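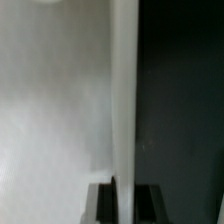 Arm took over door checks on our line, anyone else been through this?

14 comments · 9 shares

benchrow_dan
I work final check at Odano. We make storage cabinets, mostly for clinics and schools. Every unit gets its doors opened and closed before it ships, and there's a sample pulled each shift for the long test, where one door gets cycled 150 times and we write down how the hinge feels at the end. Up to March that was four of us on days and two on nights, all by hand. Now there's an arm with a two-finger gripper on each of the test bays, and two of the day people have been moved.

The picture is from the wrist camera. When it goes for an edge you get the edge between the two fingers and not much else. That view is what I look at for a good part of my shift now.

I'm not here to complain exactly. I want to hear from people who have had a job like this change under them. What did you end up doing, and did the pay stay the same?

coilfed
Been through it at a press shop. Pay stayed the same for a year. Then they wrote a new job title, and the new hires under it started lower than we had. Get whatever they tell you in writing and ask what happens to the old title.

m_tarrant
What are the other two doing? You said moved.

benchrow_dan
One went to packing and one went to hardware kitting. Same rate, different hours. The one in packing lost the early start, and she has kids to pick up, so that has been hard on her. The kitting guy likes it fine.

Abena Ansah
I ran a line with something similar and my opinion is going to be less popular. Opening doors by hand all day is bad work. I had people with wrists and elbows that were finished at forty. When we put arms on the cycle test, the complaints to the nurse from that station stopped. I would not go back to the old way and I don't think the people who did it would either.

The hours problem is a real one, but that's a scheduling decision somebody made. The arm didn't pick her start time.

coilfed
It's always somebody's scheduling decision, and it always gets made the week the machine shows up. I don't see how you separate the two.

Abena Ansah
You separate them by arguing about the schedule. If you argue about the machine you lose and you still have the schedule. I have sat on the other side of that table.

hingepin
Does it catch what a person would catch? I did cabinet install for years. You can tell a bad hinge in one swing. There's a little drag or a click and your hand knows. I doubt two fingers on the end of an arm know.

benchrow_dan
It measures force on the pull, and it flags anything outside the band. It's good at drag. It's bad at noise, it has no idea about noise. We had a run of units with a tick in the top hinge and it passed every one of them. A person walking past the bay heard it.

So part of what I do now is stand there and listen. That isn't written in the procedure anywhere. I've asked for it to be added.

hingepin
That would bother me. You're doing the skilled part for free while the machine gets the credit in the report.

Pallavi Awasthi
I do setup and teaching on these, Trirasik arms mostly, for different plants. A few things from my side.

White doors on white cabinets are a pain for the camera. Everything near the edge is pale and there's not much for it to hold on to. A dark opening next to the door helps a lot, so crack the door a little before the arm comes in if your fixture lets you.

On the noise question, you can put a contact microphone on the fixture. Plants usually don't buy it the first time around. After a bad batch gets out they do.

On the job question, the sites where it goes all right are the ones where the people who used to do the check are the people who set the limits. At the other kind, an engineer sets the limits from a data sheet and the operator clears faults all day. Which one are you?

benchrow_dan
Second one, mostly. We got two hours of training and it was about clearing faults and the light curtain. Limits are behind a password. I had a door flagged 9 times in one shift that I would have passed, and I couldn't do anything except tag it and call.

Pallavi Awasthi
Ask for a login that can propose a change without applying it. The software has that. Your engineer signs off and there's a record of who raised it. It's a small thing, but it puts your name on the decision, and it's useful when they get around to writing the job description.

coilfed
Or it's useful to them, once they have everything you know typed into it. I trained the cell that replaced me. I was proud of it too.

Pallavi Awasthi
That happens. I've seen it. I'd still want the login.

night_shift_rae
I'm nights at a different cabinet place, not Odano. The bit I didn't expect was the quiet. There used to be three of us at the bench and we talked the whole shift. Now it's me and two cells with a walkway in between. The numbers went up: we did 209 units on a good night before, and now 286 is normal. I'm less sore and I go home in a worse mood. I put in for days and I'm waiting to hear.

m_tarrant
Same units per night target for you as for the day crew?

night_shift_rae
Same target, half the people to clear a jam. Days has maintenance on site. I have a phone number.

Abena Ansah
That one I'd fight. One person alone with two cells and no maintenance isn't enough, whatever the brochure says. Write down every wait with the time on it for a few weeks and take it to your supervisor. At my place that was what got us a night tech.

hingepin
Agree with Abena on this one, for the record. Still don't think it can feel a hinge.

benchrow_dan
Update. I asked for the proposal login and the engineer said yes without much of a fight, he didn't know it was there. The listening step is going to be a line on the check sheet, with initials. Nothing yet on the early start for my coworker in packing. Her review is next month and I told her what coilfed said about getting it in writing.

coilfed
Good. Keep a copy at home.

Share · 14 comments hidden in sub-threads · Reply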